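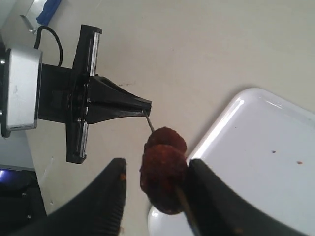

Nelly Cusi's objection to last week's notes was that they called the Jamix cell incident a grip failure, when the gripper never let go of anything. She is right, and the heading has been changed. The fault we are looking at is an undetected slip along the skewer, followed by an arm move that should not have been allowed.

Week 8: Faults in two-arm food handling

Background

The task has one arm hold a skewer while the other grips the food on it and draws it off. It looks simple in a planning diagram. The trouble is that the two arms are joined through the skewer for a few seconds, so an error in either one becomes a force on both. The skewer is thin and will bend a long way before a motor current limit notices.

What happened

The Jamix cell had completed 997 cycles on the August software. On the next one, the pulling fingers closed on the food, the controller read a normal gap between the fingers and reported "grasp good". The pull started. The fingers slid over the crumb coating and the food stayed where it was. The controller had no check for this. It took the finger gap as proof that the food was moving with the hand.

At the end of the stroke the pulling arm turned toward the drop position. One finger was still beside the skewer and caught it. The skewer bowed, came out of the holding finger and landed outside the cell, on the operator's side. Fredy Nina was standing there. He was not hurt. He pressed the stop, and the log shows the arm had already travelled another 88 mm by then.

Causes

1. Finger gap was used as the only evidence of a grasp. Gap tells you something is between the fingers. It does not tell you the thing is held firmly enough to be pulled.

2. Crumbs had built up on the finger surfaces. The cleaning interval was set at 12 hours for plain product and was never reviewed when the coated product came in.

3. The turn toward the drop position was not conditional on anything. It ran on a timer.

4. The side guard had been taken off for a camera adjustment and the cell was run without it. The guard switch had been bridged. This is the serious one. Items 1 to 3 cost you a skewer. Item 4 puts a person in the path of it.

Changes made

Ksawery Szewczyk rewrote the pull so that it stops after the first few millimetres and compares the force on both wrists. If the holding arm sees no reaction, the pull is abandoned, the fingers open and the arm backs straight out. Rotation is locked until the hand is clear of the skewer tip.

The fingers are now wiped at every tray change. The bridge on the guard switch was removed and the keyed switch is checked at start of shift, with initials.

For the tutorial

Read the fault log extract and mark the earliest point where the controller had enough information to stop. Deisy Muñoz puts it at the start of the pull. Glenys McKinnon puts it earlier, at the close. Be ready to defend one or the other using the force trace.

Also bring a one-page risk assessment for the cell with the guard off, covering setup work only. Use the blank form from week 3.

We use cookies to remember your settings and to measure site traffic. Accept all | Manage preferences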